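Two-Arm Tabletop Sorting Station: Final Project Report

Prepared by Niilo Kinnunen and Olga Montecinos
Project advisor: Tuulikki Halonen

3. Construction

The station was assembled in the Hakis shared workshop between February and April. The base frame was cut and bolted first, and the arms were mounted only after the frame had been checked for square. Two of the original corner brackets flexed under load and were replaced with heavier parts supplied by Ditwood. Cable routing took longer than planned — the first layout pulled on the wrist connector whenever the elbow folded — and was redone by Vilho Vuorinen.

3.1 Control

Each arm is driven by its own controller, with a shared emergency stop. Motion is recorded by hand guidance and then replayed at reduced speed. Grip force is limited in software, and the limit was lowered twice during the build after soft items were marked by the fingertips.

3.2 Test procedure

The team completed 200 pick attempts in 8 sessions. An attempt was recorded as a success if the item was lifted, carried over the rim of a container and released inside it. Items that rolled out of reach were put back by hand and the attempt was entered as a failure.
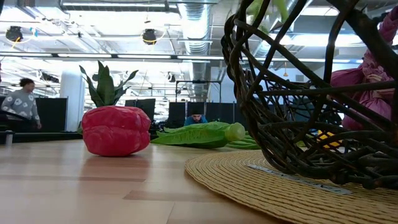
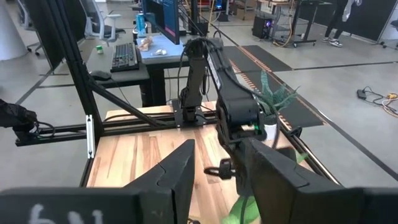

4. Results and Remaining Work

Most failures occurred at the moment of approach, when the fingers closed before the item was centered between them. Rounded items were the most difficult. A bell pepper resting on its side offers the gripper only curved, glossy lobes, and small errors in height caused the fingertips to slide. The open weave of a wicker basket raised a separate concern, as a fingertip can enter a gap and catch on withdrawal. The release height was therefore raised, at some cost in accuracy. Remaining work includes softer fingertip pads, a revised approach path and a second round of tests under evening lighting. Nestor Bañez will maintain the control software until the next project group takes over the station.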